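Search this site
Search

Shared Washers: How Residents Use the Coin-Free Laundry Room at Merden Hall

Student project report, Applied Household Studies
Submitted 2nd April

14 shares · 3 comments

1. Background

Merden Hall is a student residence with one shared laundry room on the ground floor. The washers are front loaders, started by scanning a code and paying by phone. Our group chose the room as its project because complaints about it come up at every residents' meeting, and the complaints do not agree with each other. Some people say there are too few machines. Others say there are enough machines but they are always full of finished laundry.

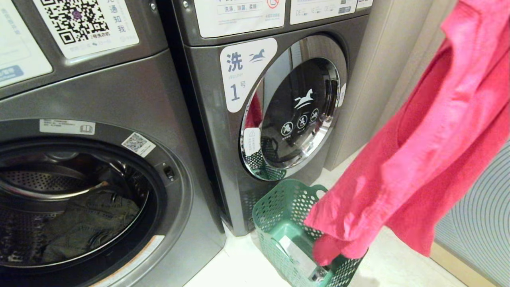
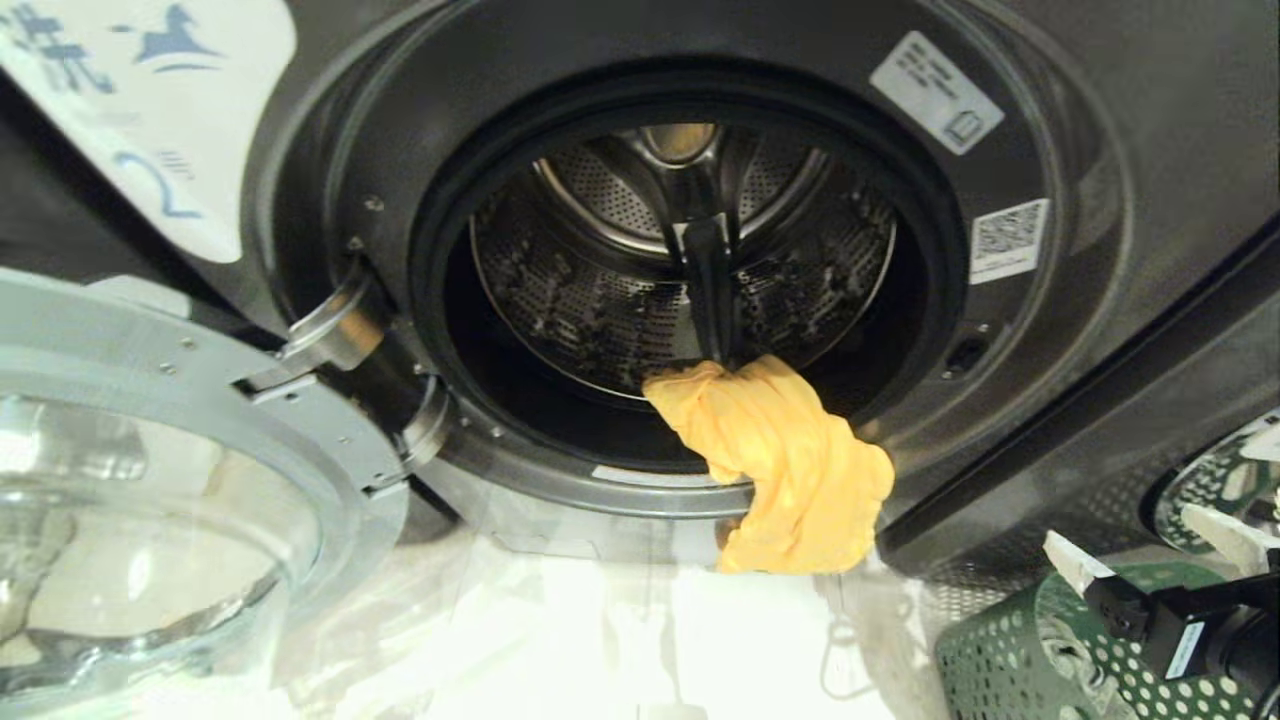

Washers in the laundry room, doors open, with clothing in one and a yellow cloth at the opening of the other.

The project started in September and ran through the winter. We wanted to find out three things: how long a finished load stays in a washer, what gets left behind, and whether a change in the rules or the furniture would help more than buying another machine. The hall office had already received a quote for an extra washer from Grollgate, the company that supplies and services the current ones, and had put the decision off until it had more information.

2. Method

We used two sources. The first was the payment log, which Grollgate exports for the hall office every month. It gives a start time and a program for each wash but does not say who paid. The log for our study period held 1,521 washes. The second source was a paper sheet kept by the door. Residents were asked to write down when they found a machine finished and still full, and what they did about it. We collected 387 usable entries. Entries with no time on them were left out.

We also sat in the room on a number of evenings and wrote down what we saw. These notes are less even than the other two sources. Three of us took turns and did not always record the same things, and we fixed this with a shared form only after the first month.

No names or room numbers were taken at any point.

3. What we found

3.1 Busy hours

Most washes start between late afternoon and ten at night. Sunday is the heaviest day. Mornings are almost empty, even on the weekend. During the busy hours a resident who comes down with a full basket will usually find every washer either running or finished and not emptied.

3.2 Waiting time for a finished load

This was the main result. On the door sheet, the usual complaint was a load that had been done for more than half an hour. The log backs this up — the gaps between the end of one wash and the start of the next are much longer than they need to be on evenings when we know people were waiting. The gap was longest after the long cotton program. Residents we spoke to said they set a timer for the short programs but go out, eat, or fall asleep during the long one.

3.3 What people do when they find a full machine

The answers on the sheet fell into a few groups. Many people simply waited. A smaller number left and came back later. Some took the load out and set it on top of the washer, and this caused the most arguments. Residents who had their clothes moved were upset about damp clothes sitting on a dusty surface. Residents who did the moving said they had no other place to put them, and that is correct. The room has no table and no shelf at a useful height.

3.4 Items left behind

Small pieces get left more than large ones. Socks were the most common by far, followed by washcloths and underwear. Dark items were missed more often than light ones, which residents put down to the poor light inside the drum when they are bent over it. The lower fold of the rubber gasket is another place where things stay. A thin sock can sit in the fold through several washes by other people before anyone pulls it out.

Lint, hair, and coins also collect in the gasket. We found that hardly any residents wipe it, and several told us they did not know it was something a user could do. The service sheet on the wall asks for it, but it is hung behind the door to the hallway and can only be read when that door is closed.

3.5 Overloading

We had not planned to look at this, but it came up in our evening notes. Heavy clothing such as jeans is often washed in a packed drum to save the price of a second wash. Those loads came out wetter, according to the people washing them, and took two rounds in the dryer. One resident worked out that she was spending more on drying than she had saved.

4. What we tried

For the last four weeks we made three small changes with the office's permission. We put a narrow folding table against the back wall. We hung a row of mesh bags above it, to be used for any load taken out of a finished machine. We moved the service sheet next to the washers and added one line in large print asking users to check the gasket and spin the drum by hand before leaving.

The office gave us a budget of 2,000, and the table, bags, and hooks together used 200 of it. The rest was returned.

The bags were used from the first evening. Complaints on the sheet about clothes being moved dropped, and the gap after the long cotton program got shorter, though not on Sundays. Left-behind items did not change much. A cardboard box marked "found in washer" filled up at the same rate as before.

5. Limits

The sheet by the door was filled in by people who were annoyed enough to write on it, so it likely overstates the problem. Four weeks is a short trial and it included a holiday weekend. Our comparison with the laundry room at Lalton, the sister residence, had to be dropped because its machines have a different payment system and the log could not be matched to ours.

6. Recommendations

Keep the table and the mesh bags. Put off the extra washer for one more year. Ask Grollgate to turn on the phone reminder at the end of a wash, which the Lalton machines already have. Fit a brighter lamp over the washers. Repeat the count in September, when new residents move in and the habits of the room are set again.

Report prepared by Abdel Rahman and project group

3 comments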